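Minutes — Merrick site, automation and staffing catch-up
2019-07-18, small meeting room

Chair: Amr Amrani. Notes: same. Apologies from the Molby office.

1. Last minutes
Agreed. Break room lockers still open, carry over.

2. Where the arms are
Nirside trial now in its second stage. Task unchanged: pieces between black cup and white plate, one arm, one table. 9 people trained to run a station so far. Packing asked when they get theirs — not before January.

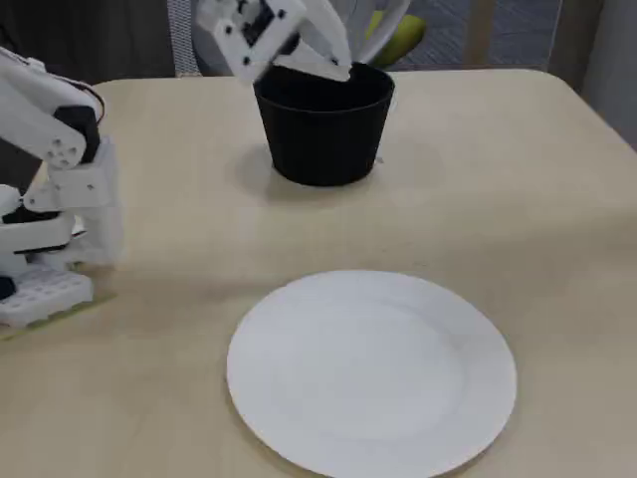
3. What changes for sorting staff
Longest item. Main points as I got them:
Hand sorting goes from full shifts to half shifts once Ristis line is live. 23 people affected. No job losses planned, Amr repeated this twice and was asked to put it in writing. He will.
Other half of shift is station minding — resets, refills, logging stops. Several said minding is duller than sorting and harder on the eyes. Noted.
Pay grade for minding not settled. Sorting side want it one step up. Amr to take to Molby.
Night shift feel they heard last. Fair. Notices to go up on both shifts same day from now on.

4. Stops and resets
62 stops logged since last meeting. Log sheet too long, people skip the bottom half. Shorter one to be drafted.
Question whether a minder can look after two tables. View from the floor was no, not while every drop gets checked by eye.
Small gray cubes are still the only test piece.

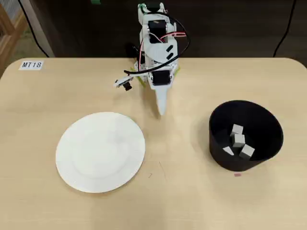
Real parts come later and they are not all one shape, so nobody should read the stop numbers as final. Sorting want two of their own people there when the real parts are tried — agreed. Also asked that reset steps be taped up at eye level, currently in a folder in teh office.

5. Training money
3,000 left this year. Split between minder training and first aid refreshers, amounts to be decided.

6. AOB
Fan at back door noisy again. Parking, no change.

Actions
Amr — letter on jobs, pay grade to Molby
Sorting leads — two names for parts trial, draft of shorter log sheet
Stores — tape, plastic sleeves

Next meeting date to folow by email.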